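Morning all! I've been promising a little thread on the Graltstead path for ages, and with a pot of tea beside me and the washing on the line I've run out of excuses. It's a long one, so get comfy. (1)

Some of you will know it as the old Zikton track, which is what my neighbours still call it and what the faded council map calls it too. Whatever name you use, it's my favourite easy walk in the district. Grass on your left the whole way out, and that lovely open feeling you don't get in town. (2)
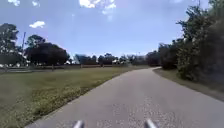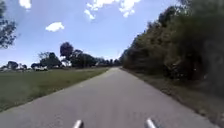
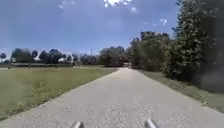 The path out, with the mown grass on the left all the way along.

Let me start with the practical bits for anyone pushing a pram or walking with someone a bit wobbly. From the car park end to the Ayala footbridge is 1517 metres - I know this because there's a marker at the bridge and I have read it out loud to every person I've ever dragged along. There and back is a very decent leg stretch and you'll still be home for morning tea. (3)

The first seat is 702 metres in, if you're planning your rests. It's in full sun until the middle of the afternoon, so take a hat. My mum's rule was always to sit down before you need to and I've come round to her way of thinking! (4)

The bit I love best is where the path bends off to the right and slips behind the greenery (first photo). I've walked it more times than I could tell you and I still speed up a little just before the bend, as though there might be something new around it. Usually it's a magpie. Once it was a very muddy labrador, and I wore most of that mud home. (5)

Then there are the stretches where it runs dead straight, and those are the ones for thinking. I sorted out an entire kitchen renovation in my head on one of those, colours and all. (The kitchen has not been renovated. The plan is excellent though.) (6)

A word about the grass. People ask me whether you can walk on it, and yes, of course, and it's kinder on the knees. Just watch your ankles close to the edge of the path, where it can be a bit lumpy underfoot. I learnt that one the hard way in August and hobbled about for 17 days feeling very sorry for myself. (7)

If you want coffee, the Jukuvton kiosk opens at seven and does a proper cheese scone. They go quickly, so my advice is scone first, walk second, and if that means a second scone afterwards then I certainly won't be telling anyone. (8)

Best time of day? I like it early, but a friend swears by that last hour before dinner when everybody's gone home and the birds get noisy. We've agreed to disagree and sometimes we do both, which is almost 2000 steps more than my poor watch expects of me before lunch - it gets quite excited. (9)

Anyway, my tea's gone cold and the towels need turning. If you've got a favourite flat walk within an hour or so of here, pop it in the replies, would you? Bonus points if there's a scone at the end of it. (10)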